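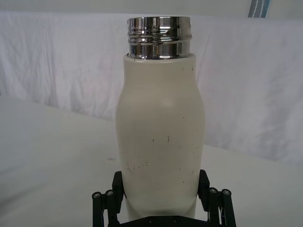

The request went into Kutix at ten past four and by quarter past it was already stuck. Step 3, Approve Over Limit. Kekeli Antwi refreshed. Still stuck. She refreshed again, as if that had ever done anything. On the desk was the cream bottle, no cap, chrome neck shining like it was pleased with itself, and she drank from it and looked at the little orange clock next to her request. Waiting on: Owusu.

Owusu had left Fimholm in October.

She knew this. Everyone knew this. There had been cake. But the workflow still had him down as approver for anything over 424, and the replacement pump seals came to a good deal more than that, and the line at Piltora would stop without them. Stop as in stop. Thirty people standing around in hairnets.

She called the help desk. Music. Then a person.

"Can you reassign it?"

"The approver has to reassign it."

"The approver doesn't work here."

"Okay. Is he on vacation? Because there's a setting for vacation."

She hung up. Rude, she'd apologize later. Opened the design screen, which she was technically allowed to open, since she'd drawn the first version of the thing on the back of a delivery note. Boxes and arrows. Request, check, approve, order. Four boxes, back then. Now it went off the side of the screen and there was a loop in it she didn't remember making. If rejected, return to sender. If sender absent, return to approver. If approver absent, wait.

Wait how long? She clicked on it. The field was blank. So, forever.

Scrolling down the waiting list, then. Hers at the top. Under it, a chair. Under that, toner, toner, a forklift inspection, some 30 more, all orange, all sitting politely outside the door of a man who was probably at home right now painting his fence. At the very bottom one with no date, only a title. Typed in by Owusu himself.

"Wall clock for stores. Old one is from 1974 and stops."

Sent to Owusu. For approval. By Owusu. The system didn't let you approve your own, so it had passed it round the loop and back to him, and round agian, and he'd never said a word about it. She could see it all in the history. Pages of it. Every night at two, returned to sender.

She looked up through the glass at the stores. The clock said ten to nine.

Her phone buzzed. Piltora. She let it buzz.

Okay. New box. If approver gone, send to. She stopped, cursor blinking. Send to who? It wanted a name, it wouldn't save without a name. She typed Antwi. Saved. Published. Are you sure, it asked, and she hit yes before she could be anything else.

The orange clocks started going out, one by one, from the bottom up. Then her inbox began to ping. Toner. Toner. Chair. Forklift. She approved the wall clock first. Then went looking for the seals and they weren't there, and she went back to the list, and there they were on their own at the top, still orange.

You cannot approve your own request.

The phone was buzzing agin. She picked it up.

"Hi," she said. "Do you have Owusu's home number?"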